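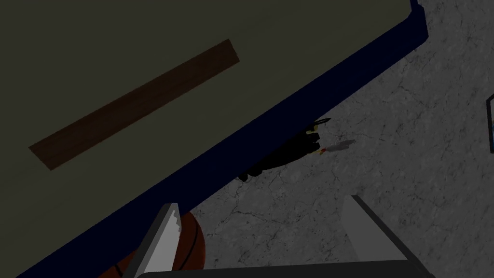 Wrist view from one simulated trial: the wooden strip on the tabletop, other items on the floor past the edge.

Wirau Simulation Transfer Study: Frequently Asked Questions

Last updated October 27, 2022

We get a lot of mail about the Wirau result, much of it more excited than we are. These answers are meant to slow things down a little. If you are looking for a reason to buy something, try another page.

What did the study test?

Whether a grasping policy trained entirely in simulation picks better targets when the rooms it trains in are messy. The usual practice is to put one object on a clean table and repeat. Wirau scatters other things around the room, on the floor as well as on furniture, and varies the surfaces and the lighting. The claim is that a policy raised on clutter is less likely to go after the wrong thing.

Is that a new idea?

Not very. People have been randomizing simulated scenes for years. The part we thought worth testing was the placement of distractors outside the work surface, where the wrist camera still catches them during an approach. Most setups we looked at before starting had nothing on the floor at all.

How many trials were there?

We ran 723 simulated evaluation trials, split across 5 room layouts. Physical trials came to 200. The two numbers should never be added together, and we have asked more than one newsletter to stop doing it.

Did it work?

In simulation, the clutter-trained policy reached for the wrong object less often than the clean-table policy. On the physical arm the gap shrank, and in one of the layouts we couldn't separate it from noise. We would call that a weak positive. Anyone who calls it a breakthrough hasn't read the second table.

Why does the physical result look so much worse?

We have guesses and no proof. Our best guess is contact. The simulator treats a thin flat object on a hard tabletop very politely: fingers close, friction does what friction is told, and up it comes. Real thin objects skid, tip, or stay put while the fingertips scrape past them. Clutter in the training rooms does nothing for that. A policy can choose the right target every time and still drop it.

Why use a strip of wood at all?

It's awkward, and awkward is useful. A long narrow shape punishes a gripper that comes in at the wrong angle, and a low one leaves little room for error in height. A ball or a block would have given us nicer numbers.

Does a basketball on the floor really confuse a policy that is working on a tabletop?

Sometimes. The camera rides on the arm, so as the hand comes in at a slant the floor can take up a good share of the view. The clean-table policy would occasionally drift toward something it had no business with. How much of that is due to the objects and how much to the floor texture, we can't say. We changed both together in the first round, which was a mistake, and the follow-up only partly untangles them.

Aren't your images too dim to be realistic?

Some are dim. Lighting was drawn from a wide range on purpose. Whether the range matches any room a person would live or work in is a fair question, and we never measured it. "Wide" is easy to write in a paper. It doesn't mean "representative."

What is Kuvent, and do I need it?

Kuvent is the scene generator. It places furniture and objects and writes out the layout files. You don't need it to check our results, because the finished layouts are in the release. You do need it to make new ones, and you should expect some bad placements: objects sunk into each other, or left where the arm can't reach. We filtered the worst by hand, which means our own judgment is baked into the test set.

Can I compare your numbers with those from Suvarna?

Please don't. Suvarna counts a grasp as successful when the fingers close on the target. We require a lift and a hold of 3 seconds. Our rates look lower for that reason alone, and theirs would drop under our rule by an amount neither group knows.

Has anyone repeated this outside your lab?

One group, Conerden, ran the simulated half with our files and got close to our figures. That shows the files work. It says very little about the method, as they used the same simulator with the same contact settings. A repeat on different hardware would be worth far more, and as of this update there isn't one.

Would you use the policy outside the lab?

No.

What comes next?

A second round is planned for January, with floor texture and floor objects varied separately and the scoring done by people who don't know which policy they are watching. If the effect disappears, we'll post that on this page, in the same size type.

Can I get the failed trials too?

Yes. They're in the same archive as the successful ones, and we suggest watching those first.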